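# Twelve Days in Ladefoged, When the Lanterns Come Down to the Water

Most visitors come to Ladefoged for the harbor and leave before September. I think this is a mistake, and after my second autumn here I want to explain why. The town keeps its best festival for the weeks when the hotels are getting quiet.

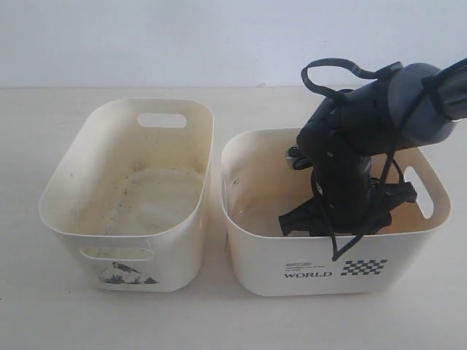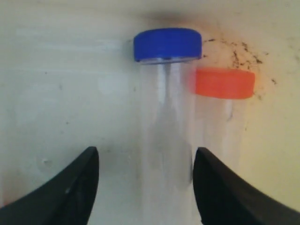
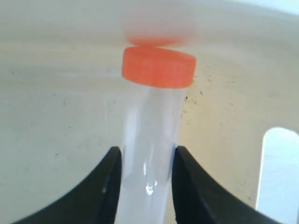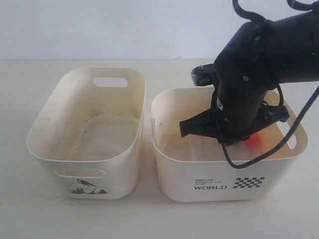
*Two baskets side by side on the table, first and last; between them, a blue cap and an orange cap.*

The festival is called Pruvutari, and it lasts 12 days. On the first evening, people walk from the upper church to the fish market with paper lanterns, and they do not speak until they arrive. Then somebody rings the market bell and the noise begins. I have been to many parades in my life, but the silence of this one surprised me. You hear shoes on the stones, and a baby, and far away the ferry.

Oi-ling Yip moved to the town as a music teacher and now leads the children's choir, which sings on the market steps on the second night. "In my first year I thought we would have 20 minutes," she told me. "We sang for two hours. The public did not want to go home, and the children did not know more songs, so we started again from the beginning."

The middle days belong to the food. The families of the old quarter open their courtyards and sell one dish each, and it is the same dish every year. I can recommend the smoked eel soup in the lane behind the pharmacy, and also the plum dumplings, which are heavy, so please do not eat them before the soup. Bring coins. The line for the dumplings is long after six in the evening, but it moves.

On day six there is a boat race to Skolero, the small island with the lighthouse. The boats are flat and not very fast. In the year of my first visit the winner was a baker who had borrowed his boat the same morning, and people still discuss whether this was fair. You can watch from the sea wall for free, or you can take the ferry and wait at the finish — it is colder there, but the view is much better.

The last night is the one to stay for. Exactly 99 lanterns are put on the water, one for each step of the harbor stairs, and the town band plays a slow waltz that everybody over fifty seems to know.

**If you go**

The train from Londska takes more than 2 hours, with one change. Rooms near the harbor are small and should be booked in spring; the guesthouses on the hill are cheaper, and the walk down is pleasant. The walk up is less so. Take a warm jacket for the evenings, and shoes that you do not mind getting wet on the harbor stairs. Most shops are closed on the morning after the last night, so buy your breakfast the day before.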